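The Olotau armchair: a big old-fashioned chair in a small modern life

I have wanted a proper grandma armchair since I was old enough to be told not to put my feet on one. So when Lurkside had their end of season sale in May I finally gave in and ordered the Olotau, the one with the rolled arms, and I've had enough evenings in it now to have opinions (plenty of them, sorry). 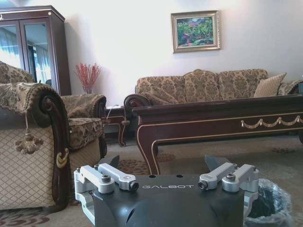

Troltbridge, 21st June

First up, the colour. I was worried the beige and brown damask would look like a hotel lobby, but against cream walls it's warm and a bit grand and I love it. The dark wooden scrolls on the arms are my favourite part, with that little cream carved bit partway down the front. And the side panel is a quilted diamond fabric, so even the bit that faces the doorway has had some thought put into it! Plenty of chairs at this price look lovely from the front and like a packing crate from the side.

Comfort is very good, with one grumble. The seat cushion is firm for the first couple of weeks, firmer than I remembered from the showroom, and I'm short, so I need a footstool if I'm settling in for a whole movie. My tall sister-in-law sat down and wouldn't get up again. The arms are wide enough to rest a book on, though I wouldn't trust them with a mug of tea.

The throw with the tassel is a separate thing, a brocade one from Ghauri, and I'll give it a quick mention as people keep asking. It's gorgeous and it slides. If you flop into the chair like I do you'll be straightening it every single night. I tucked the back edge down beside the cushion and that's helped heaps.

Now, the carpet. I had a whole panic about putting a patterned chair on a patterned carpet, and my advice is to stop panicking and do it.
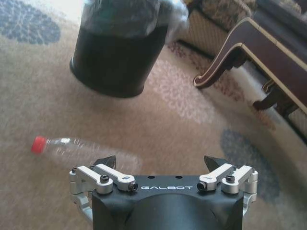 What makes it work, I reckon, is that the beige underneath ties everything together, and the slate blue and the faint pink give your eye somewhere else to go. A plain rug would have been the safe choice and I'd have been bored by winter. The pile does hold on to crumbs, so budget for a bit more vacuuming than you're used to.

Delivery was fine, assembly was nil, and the amount of plastic was ridiculous. I was still finding bits of it behind the cabinet days later, and the bin in the lounge room got a good workout. Lurkside, if you're reading, a cardboard sleeve would do.

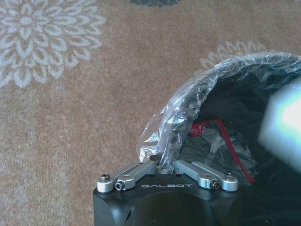

Crumpled clear plastic, seen up close.

Would I buy it again? Yes, and I'd get the matching footstool in the same order to save on the second delivery fee, which stung. Four stars out of five from me, with the missing one for the firm seat and all that wrapping. I'll update this after summer once I know how the fabric goes in the heat.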